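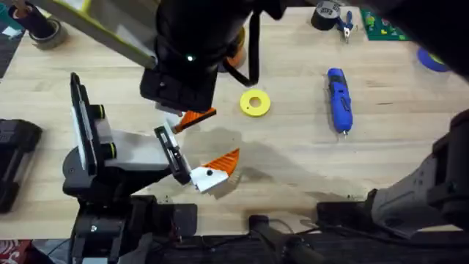

Two robot arms over a light wooden tabletop, one with an open gripper with orange fingers.

PRESS RELEASE

Norkirmont valley gets its own frost warning service

Norkirmont, January. The Itine weather association has opened a free frost warning service for the growers and households of the Norkirmont valley. The warnings are sent by text message every evening at 6 pm, when the sky is clear and the wind is weak.

The regional forecast is made for the whole district and it does not always fit to our valley. On calm nights the cold air flows down from the slopes and stays on the low ground along Totovska road. The orchards there can have frost while the upper village stays above zero.

To follow this better, the association has placed 15 thermometers between the river and the Nedeljković farm. The lowest one stands at 233 metres above sea level. Every station sends its reading each 30 minutes, and the warning is prepared from these readings together with the public forecast.

"My father looked at the smoke from the chimneys to know if the night will be cold," says Azra Halilović, chairwoman of the association. "I still look at the smoke, but now I can also compare it with the numbers."

Senad Ristić, who prepares the evening message, asks the users to be patient in the first season. Fog is difficult to predict in the valley, and when it comes late in the night the temperature can rise again. The warning is given in three levels: light frost, frost and hard frost.

The service covers air frost only. Ice on the roads remains a matter for the road office.

Residents can register at the library in Norkirmont or with any member of the association. Selma Nikolaidis will answer questions from the press and can arrange a visit to one of the stations.

Contact: Selma Nikolaidis, Itine weather association, Norkirmont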